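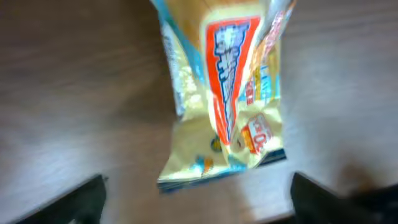 Bautista Quezada said the moth was in every single episode, and that if I couldn't see it I should sit closer.

He typed this at one in the morning, in capital letters, under my recap of the fourth episode of Larari, and I remember laughing out loud in my kitchen and then going straight to the television. I had seen that episode twice already. I had written 200 words on the lighting alone! And there it was, on the collar of the lighthouse keeper's coat, a little gray moth stitched in thread only slightly lighter than the wool. It was there for maybe a second before she turned to the window.

I wrote back, "OK, I see it. What is it?"

"Keep going," he wrote.

So I kept going. You have to understand what Larari was to those of us who loved it. It ran for one season on a channel that mostly showed fishing programs, and it was about a town where the dead came home every winter and had to be given jobs. There was a dead man at the post office who sorted letters by smell. There was a dead choir. The monsters (people called it a monster show, which always annoyed me a little) were polite and tired and wanted to know who had moved the furniture. I adored it from the first minute, from before the first minute, from the humming over the black screen!

The moth was in the first episode on a box of matches. In the second it was a water stain on the ceiling of the school, and I paused on that one for so long that the television put itself to sleep. In the third I couldn't find it at all, and I went back to the comments feeling like a student with no homework.

"Listen," wrote Bautista Quezada.

I put my headphones on. Under the funeral, under the bells, something was tapping at a lampshade.

I can't describe how happy this made me. I walked up and down the hall. I called my sister, who has never watched anything with a ghost in it, and told her the whole plot of the third episode while she folded towels, and she said "mm" in all the right places and then asked whether the dead got paid. They do, as it happens! It's in episode five. They get paid in salt.

By the end of January I had the moth in all of them except the last. There are 16 episodes, and the last is the one everybody fights over, the one where the keeper, Flallow, rows out to meet her husband and the boat comes back with neither of them in it. Half of us think she drowned. The other half think she was dead from the start and that he was the living one, and that is why he never takes his gloves off. I have been on both sides, sometimes in the same evening.

I watched it with the sound off. I watched it with the picture turned up so bright that the sea went white. I watched the end credits, and I learned that a person named Insaurralde had made the costumes, painted the signs and played the back half of the horse.

"Give me a hint," I wrote.

He took 6 days to answer. I checked more often than I'd like to say.

"Where does a moth go?" he wrote.

Well, to the light. But I had been over the lighthouse lamp a hundred times. It's in nearly every shot of that episode, swinging around, sweeping over the water and the rocks and the roofs, and there's never anything on the glass. I went to bed. I lay there with the window open and heard a car go down to the corner and come back.

Then I got up and put the disc in again, and this time I didn't look at the lamp. I looked at what the lamp lit. The beam comes around and crosses the side of the boathouse, and then it comes around again, and on the fourth pass there is a shadow on the boards, very big and soft at the edges, with its wings out. It's as tall as the door. It must have been right up against the bulb.

And the boat is already in the water by then, and Flallow is at the oars with her back to it. She stops rowing. I had always thought she stopped because she was tired. She stops and she lifts one hand, the way you would to somebody on the shore, and then the beam moves on and it's all black again.

I sat on the floor with my knees up and watched it four more times. Then I turned on the computer to tell him.

There was already a new comment under the recap, from someone called Lirno, posted a few minutes before. They said they had just started the show and loved it so far, and could anyone tell them what was on the lady's collar?

I cracked my knuckles and told them to sit closer.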